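Handout for the gripper unit, taught by Rokeya Jayasinghe. Bench sessions are run by Norbert Illés, who will have read your lab notes before you arrive and will let you know it.

# Unit 7: One Finger, One Button

Last unit you picked up blocks. Blocks are very forgiving and you all got good marks, so now we're going to press a button on a microwave oven.

You will compare two finger sets, the Presamport (square tip, stiff) and the Clurka (narrow tip, softer pad). Both bolt to the same bracket. The catalog pages for each will tell you it is suited to "a wide range of everyday tasks." You may form your own view of that by the end of the session.

## What the task asks for

A door-release button wants one push, fairly straight, fairly firm, near the middle. Push off center and the button may tip in its recess and do nothing. Push too gently and you have stroked a microwave. Push too hard and the oven slides backward, and your careful position estimate is now a historical record.

Grip strength doesn't come into it. A closed gripper is a stick, and the whole question is how good a stick you've got and whether you know where its end is.

Things to write down before the first trial:

- which finger set is fitted, and which screws you tightened
- the approach height of the tip, measured from the tabletop
- whether the door is shut or ajar at the start
- what the oven's display reads

The third item loses more marks than the rest together. A door that stands slightly open looks closed enough from across the room. Look for the gap beside the control panel, and for the latch hooks on the inner edge of the door. From the wrist camera they're hard to miss. 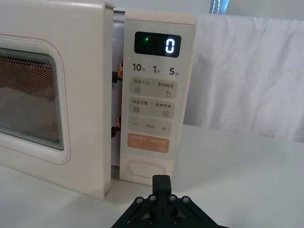
## What the wrist camera is good for

It's good for the last stretch of the approach. You get the fingertip and the oval button in one view, with enough detail to judge whether you are lined up left to right.

It's poor at depth. The finger will seem to be nearly touching the button for a surprisingly long time, and then it will be touching it. Students from last December's group will remember the noise.

It's also poor at telling you where anything else is. Part of the oven falls outside the view at close range, and so does the other arm, if you've left it somewhere stupid. Check the chest camera before every approach. Humphreys, our controller software, will show the two views side by side if you ask it nicely and restart it once.

## Comparing the two fingers

Run 18 trials per finger set. Same start pose, same approach speed, door shut at the start of every trial. Score each one as follows:

| Score | Meaning |
|---|---|
| 2 | Door released on the first push |
| 1 | Door released after a second push |
| 0 | Anything else, including pressing the start button |

The start button is the orange one. It sits higher on the panel than the release and is a different color from everything near it, and every year somebody finds it anyway.

For the last six trials of each set, turn the wrist by 90 degrees and repeat. The Presamport tip is square, so in theory the turn changes very little. Write down what you expect before you do it. Guesses filed afterward have an accuracy rate I can't use.

## Where to park the arms

Between trials both grippers go low and out to the sides, clear of the door's swing. The door opens to the left, so the left arm is the one that gets hit. Drenalmont, who lent us the arms, have asked for them back in the shape they were sent.

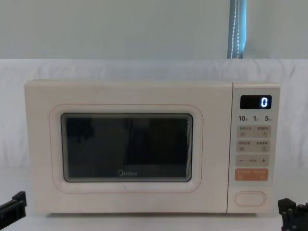 *Fig. 2. Chest camera view, both grippers parked low. Display reads 0.*

## Writing it up

Two pages, with the score table and one plot. Give me the failures in detail: tip position, wrist angle, what the finger did. "The robot missed" is a headline and earns what headlines earn.

If your two finger sets come out equal, say so and stop there. Norbert keeps the spare hex keys in the top drawer and would like to keep keeping them there.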